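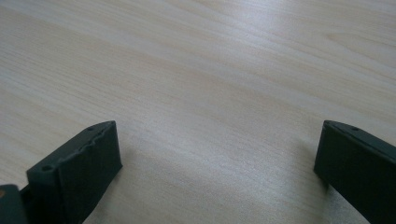

Light wood-grain tabletop, clear, with reflected light across the middle.

Laitinen Tabletop Notes

Version 2, June 30, 2020
Maintainer: Raimo Honkanen, Draltley

Summary

Laitinen is a set of 488 short written records on the state of table surfaces in shared workrooms. Each record covers one table at one time and gives the surface finish, the grain direction, the lighting and whether anything was left on top. The records were made in two rooms, Draltley and Traltosness, and are kept as plain text with one file per table.

The set was put together to settle how a table should be described before it is used for sorting, laying out or packing. Earlier notes from the same rooms used "clear", "clean" and "empty" for the same thing, and could not be compared.

Terms

clear: no loose objects on the working surface. Says nothing about dust or marks.
clean: wiped within the session. Entered only by the person who wiped it.
glare: a patch of reflected light bright enough to hide part of the grain.
grain: visible lines in the surface, whether the top is solid, veneered or laminated.
near edge: the long edge on the side where the recorder stands.

A table can be clear and not clean. Both fields are required.

Fields

table_id: room name and table number
state: clear, part, full
clean: yes, no, unknown
tone: light, medium, dark
grain_dir: along, across, diagonal, none
glare: none, patch, full
material: solid, veneer, laminate, unknown
note: free text, one line

The value of grain_dir is given as seen from the recording position, so the same table may be "along" in one record and "diagonal" in another. This is intended. Do not correct it.

Material is "unknown" unless the recorder has looked at the cut edge or the underside. Pale tops with long, soft grain are often entered wrongly as solid. In version 1 this affected 20 records, which have been reset to "unknown".

Clearing a table

1. Take off loose papers first, then small items, then anything heavy.
2. Put items on the side shelf, not on the next table.
3. Wipe along the grain with a damp cloth, then a dry one.
4. Check the surface from a low angle. Crumbs and tape scraps show up better against reflected light.
5. Fill in the record before placing anything on the table.

On light tops, pale tape and clear film are easy to miss inside a glare patch. Move to one side and look again before entering "clear".

File layout

records/draltley/
records/traltosness/
terms.txt
changes.txt

Files are UTF-8, one field per line, with a blank line between records. Ritard, the script used to check the files, rejects a record with a missing field but accepts "unknown" wherever it is listed as a value.

Known limits

Tone was judged by eye. Light and medium overlap under the ceiling lamps at Traltosness.
Scratches and stains have no field of their own and are found only in the notes.
Round tables are left out - "near edge" has no meaning for them.

Changes since version 1

Split "empty" into state and clean.
Added glare.
Removed the field for table height, which was never filled in at Draltley.

Corrections go to the maintainer with the table_id and the line to be changed. The next check of the Draltley files is planned for July.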